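Prirkness Player help desk
Ticket: Subtitles drifting on series three of Wandov, fine on series one
Status: Solved
Opened: July 2018

Hello all. I'm working my way through Wandov before the last series lands, and I've hit a snag that is driving me up the wall. Series one played perfectly. Series two, perfect. Series three starts all right and then the subtitles wander off on their own, so that by the time the big council row comes along, people are reading out their secrets well before their mouths have moved. In a show that lives on who knows what and when, that's a bit of a disaster! I had the traitor spoiled for me by my own telly.

I need the subtitles on, by the way, so please don't suggest turning them off. Half the mountain folk mumble and the other half speak the made-up language.

My set-up: Prirkness Player on an Aranda box, plugged straight into the telly. Episodes are from my own discs, copied over to a drive in March. I haven't touched the settings other than making the words bigger.

I've kept a log as I go, partly for you and partly to stop me trying the same thing over and over.

Try one: switched everything off and on again

Box off at the wall, telly off, cup of tea, everything back on. Played the opener of series three from the start. Words and voices matched all through the title music and the wedding, and then slid apart again. No change.

Try two: the delay setting

There's a slider in the player menu under Sound and Words. I set it to 1000 (it's in milliseconds, so a full second) and the council scene was nearly right. Hooray, I thought. Then I jumped back to the wedding and now that was out, the other way round. Pushed it to 2000 for the end of the episode and it matched there and nowhere else. So the gap grows as the episode goes along, and a fixed delay was never going to sort it. I put it back to nothing.

I will say I ended up watching the wedding so many times that I've changed my mind about the sister. She's watching the door the entire time. I had her down as scenery in my first go through the series and she's easily the best thing in it.

Try three: a different episode

Went to episode 5, the siege one. Same trouble, and it's a longer episode so the gap at the end is bigger. Then I went back to series 2 to be sure I wasn't imagining things, and that was spot on from start to finish. So it isn't the box, and it isn't my eyes.

Try four: a different player

I put the Prarnmont app on the same box and opened the same file. Same drift! Sorry for blaming you lot. That was when I started to suspect the subtitle files themselves.

Reply from the help desk

Thanks for such a thorough log. Could you tell us where the subtitles for series three came from? If they were made for the broadcast version and your video comes from the disc, the two can run at slightly different speeds. They'll agree at the start and get further apart as you watch. Please open Episode Info and look for the line that says Source.

Back to me

Oh dear. Yes. Series one and two say "disc" and series three says "download". I remember now, the subtitles on my series three discs were in a horrid yellow, and I fetched a plainer set from a fan page back when I did the copying. I'd completely forgotten. The fan set was clearly made from the version that went out on telly.

Try five: the disc subtitles

Took the downloaded files out of the series three folder, put the disc ones back in, and told the player to look at the folder again. It kept showing the old ones until I cleared the saved list (Settings, Library, Forget saved words), so anyone following along, do that bit as well. 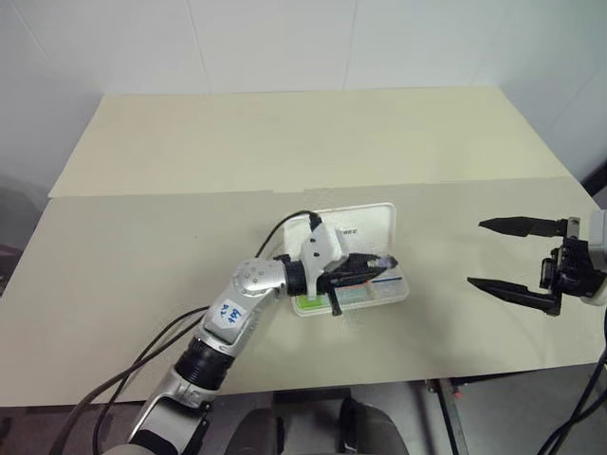

Result

All matching. I watched the siege from the first horn to the last gate, and every word turned up when it should. The council row is so much better when you don't know what's coming, even though by now I did. The yellow can be changed too, under Sound and Words, then Colour, so I needn't have gone hunting for another set in the first place.

One leftover question, if anyone's still reading. The made-up language used to come with its own captions in slanted letters, and with the disc set they're upright like everything else. It isn't a fault as such, but I liked being able to tell at a glance who was speaking what. Is there a setting for it?

Reply from the help desk

Glad it's working. Try Sound and Words, then Style, and tick Keep slanted text. It is off by default on the Aranda version. We'll mark this one as solved.

Back to me

Ticked it, and the slanty letters are back. Thank you! Off to start series four, and please, no spoilers about the sister.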